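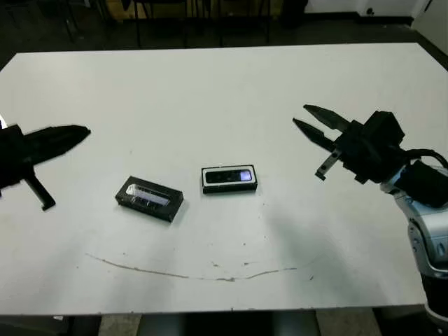 Cell Minami, right gripper open over the table, the two black test pieces in the middle.

Starex, Wavstead workshop
Minutes of the cell maintenance meeting, August

Present: Najwa Hourani (chair), Miyuki Tsuji, Tipene Quinlan, Anong Nilsuwan
Excused: Somkiat Kaewkla (he sent his remarks in writing, they are read under points 3 and 6)
Minutes: Anong Nilsuwan
Start: 14:05

1. Minutes of the previous meeting

Accepted with one correction. Under the point about spare parts it was written that Tipene has ordered the fingers. He had asked for the price only. The order was placed later by Najwa.

From the old action list three things remain open: the label for the emergency stop on the left side, the photo guide for changing of fingers, and the key of the tool drawer, which is still missing. The label will be taken under point 5. The key is moved again to the next meeting.

2. State of the cell

Miyuki gave the report. The counter stands at 159 runs after the last full check of both arms. Between these runs the cell was stopped two times by the operator and one time by itself. The stop by itself was a position error on the right arm, joint 4. It came directly after start in the morning and it did not come back after the arm was sent to home position and started again. The log entry is number 2154. Miyuki has saved the log in the shared folder and asks everybody to write there and not in separate files, otherwise the numbers will not agree.

Najwa asked if the error can be from cold start. Miyuki thinks it is possible but one event is too little to say. Tipene said that he would first look at the cable, see point 4.

The left arm has no entries in this period.

3. Fingers and grippers

The long discussion of the meeting.

Both grippers have now the black fingers from Fidis. Tipene fitted them and he described the order in which he did it, because the sheet from the supplier is short and in one place it is wrong. The sheet says to tighten the two screws of the upper finger completely and then to put the lower finger. If one does it like this, the tips do not meet well when the gripper closes. Tipene puts all the screws loosely, closes the gripper slowly by hand mode on the thin metal gauge, and tightens only then, a little on each side by turns. After this he opens and closes it several times and checks with the gauge again.

Somkiat's written remark: he agrees with this order, but he wants that the gripper is in hand mode with reduced force during the whole work, not only for closing. Last year at the other cell a finger was bent in this way. Agreed by all. It will be written in the guide.

Anong asked how often the screws must be checked. The supplier says nothing about it. Decided: after the first day with new fingers and then at every weekly check. A small line with paint marker will be made over each screw head, so that a movement can be noticed without a tool.

Najwa has seen that people clean the finger tips with the same cloth as the table. She asks to stop this. For the fingers there is the lint-free cloth in the second drawer, a little alcohol, no spray directly on the gripper. The housing is not closed against liquid.

Zero position of the grippers: it was set again after the fitting, first left, then right. Miyuki has written the old values and the new values in the log. The difference on the right gripper is bigger than on the left. Tipene explained that the right one had the older fingers, which were worn more. Nobody had another explanation, so the values are kept.

4. Cables

On both arms the black cable makes a free loop at the side. The question was if the loop is too big. Tipene moved each arm slowly through the corner positions and looked at the loop in every position. On the left there is no problem. On the right the loop comes near to the forearm when the wrist is turned fully, and he does not like it. He proposes to move the cable clip a small distance towards the wrist and to leave the length of the cable as it is. A shorter loop would pull on the connector in the far position.

Miyuki asked if the position error from point 2 can have a connection with this. Tipene cannot exclude it. He will open the connector, look at the pins, close it and then move the clip. Only one change in one day, and between them the cell must do the normal start sequence, so that we know which change did something.

Somebody had used a plain cable tie at the previous check. Please do not use these on the moving cables, they cut into the cover with time. Velcro straps are in the box under the bench. If the box is empty, tell Anong.

5. Table and surroundings

The table top has a long thin brownish line across the part nearer to the arms. Opinions were different: Najwa believes it is a scratch in which dirt has collected, Miyuki believes it is a stain, and Tipene thinks that it could be the start of a crack. It was not decided in the meeting. Tipene will go over it with a fingernail and with the gauge, and after that with mild soap on a small part only. If it is a crack, the top has to be changed before the next full check, as the table calibration depends on the flat surface. If it is only a stain, we leave it.

There are also small dark specks on the surface. Miyuki reminded that specks disturb when the gripper takes a flat piece, because the piece can stand a little higher on one side. The table must be wiped before every series. This is already in the morning list, but the box is often ticked before the work is done. Najwa will speak with both shifts.
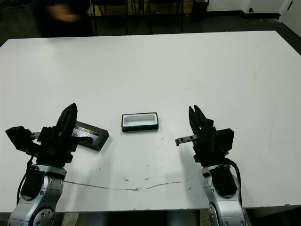 The gripping height for the flat pieces was changed together with the new fingers. The old height let the tips touch the table when the piece was lying diagonally. Miyuki raised it in small steps and tested on the left side first, with the piece turned in different angles. She asks that nobody changes this value from the operator panel. If the gripper does not take the piece, stop, look if the piece lies flat, and call her or Tipene. The value will be protected with the service password from next week.

For the right side she has used the same value as start point. It is not finished. With a piece that lies square to the table edge it is good, with the diagonal one she wants to repeat the test after the clip is moved, so that the cable has no influence.

Chairs behind the table: they stand too near for the person who must go around to the back. They should be pushed to the wall at the end of each shift. Also walking behind the table while the arms are in automatic mode was discussed. The line on the floor is old and partly gone. Tipene will put a new tape and Anong will print the label for the emergency stop on the left side, in the same size as the right one.

6. Weekly check, new form

Somkiat has sent a draft of the new form. It has 11 lines, the present one has more, but several of them were never filled. Najwa read it aloud. The lines are:

Home position of both arms reached without message
Emergency stops pressed and released, each one
Finger screws, paint line not broken
Finger tips clean, no notch
Gripper closes on gauge, left and right
Cable loops, covers and clips
Joint covers fixed, no play by hand
Table wiped and looked at in side light
Test pieces complete and without damage
Log read, new entries signed
Floor and back side free

Remarks: Miyuki would like that "without message" is replaced by "message number, or none", otherwise people close the message and write that there was none. Accepted. Tipene asks to put the emergency stops in the first line, before any movement is made. Accepted. Anong asked who signs if the person of the check is also the person of the repair. Decided that the repair is signed by a second person, the check itself can be signed alone.

The form will be used from the next weekly check. The old forms stay in the folder and are not thrown away.

7. Spare parts

On stock: one set of fingers for each side, the gauge, two cable clips, Velcro. Not on stock: joint cover screws of the correct length. Tipene has found that two of the screws in the bag are longer than the original. They go in without resistance but they must not be used, inside there is not enough space. The bag is marked now with red tape. Najwa will order the correct ones.

A spare connector for the right arm was discussed. It is expensive and the delivery is slow. We wait for the result of point 4.

8. Training

Anong and one more person from the late shift will do the finger change together with Tipene, on the left gripper, with the worn set. Tipene does not want to do it as a demonstration only, each person must do it with own hands from the beginning to the end. During this Anong will take the pictures for the photo guide. The cell will be reserved for the whole afternoon.

9. Other

Miyuki has noticed that the light at the upper side of the room gives strong reflection on the glossy pieces. For the work of the arms it makes no difference until now. She only wants that it is in the minutes.

Actions

Tipene: connector pins and clip on the right arm, in this order and on separate days
Tipene: table line, floor tape
Miyuki: right side gripping height, service password
Miyuki: note for joint 4 in the log after each morning start
Najwa: talk with both shifts, order of screws
Anong: label, photo guide, key of the tool drawer
Somkiat: form with the two changes

End: 15:20. Next meeting is in the same room after the next full check, Najwa will send the invitation.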